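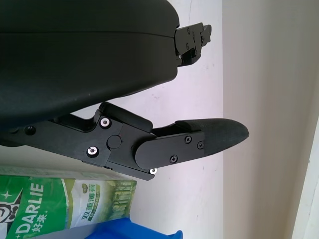
Adaeze Amadi objected at this point that "put away" and "put in something" had been treated as the same act in the first version of the coding sheet, and that many people in the diaries would not accept this. A can dropped in a tray on the kitchen table was, to her, still out. We kept her distinction, and the codes in this section were revised to follow it.

3.2 Open trays as holding places

The Rustotwood diaries came from 124 households, each of which recorded where small packaged goods were left at the end of the day. Participants sent up to 3,000 entries in total, of which 2,837 could be matched to a named surface and a named item. The rest mentioned a room only ("kitchen," "back hall") and were set aside. The first round of diaries ran in November and used paper forms. The second used the Emov form, which asked for the item and the surface in separate boxes.

We use the term open tray for any low-walled holder without a lid that stands on a table, counter or shelf. This takes in stackable bins, baking tins used for storage, shallow baskets and the lids of larger boxes. Bowls were coded separately. Drawers were left out even when they were described as always open, and so were shopping bags.

Three states were coded for each item. An item was "in" if it lay fully within the walls of the tray. It was "near" if it lay on the same surface and was touching the tray or close enough to be picked up along with it. Anything else on the surface was "loose." Items stacked on top of a full tray caused some trouble. After a trial with 48 entries, coded by two people working apart, we decided to count them as "in" only when removing the tray would carry them along without a hand on top.

Figure 1 shows an item in the first state, with another item beside the tray.
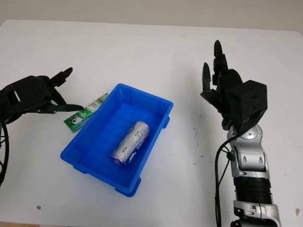 Figure 1. Blue plastic tray on a white tabletop. The silver can lies inside the walls; the small green box is outside, next to the tray's edge.

Drink cans need a separate note. Several diaries described cans as standing when they were on a shelf and lying when they were in a tray, and the earlier Falcão sheet had no place for this. We added a field for position with the values upright, on its side and not stated. The field says nothing on whether a can was full or empty, which participants reported in a different part of the form and often skipped.

Small boxes and packets were harder to code than cans. People wrote "by the tray," "with the tray things" or simply "tray," and the last of these could mean either of the first two states. Where the entry gave no further detail we coded it as "in," following the wording of the participant. This probably raises the share of "in" codes for packets, and the figures for packets should be read with that in mind. Cans were less affected, as participants tended to name the tray or the table outright.

Tray size was taken from the household's own list at the start of the diary period. Households that owned Zover stacking trays usually gave the size printed in the order form, and the others measured with a ruler or a tape. Outer measurements were used throughout. For trays with sloping walls we asked for the length across the rim, and where only the base had been measured the household was contacted again. Two households replaced a tray during the second round, and their entries are split at the date of the change.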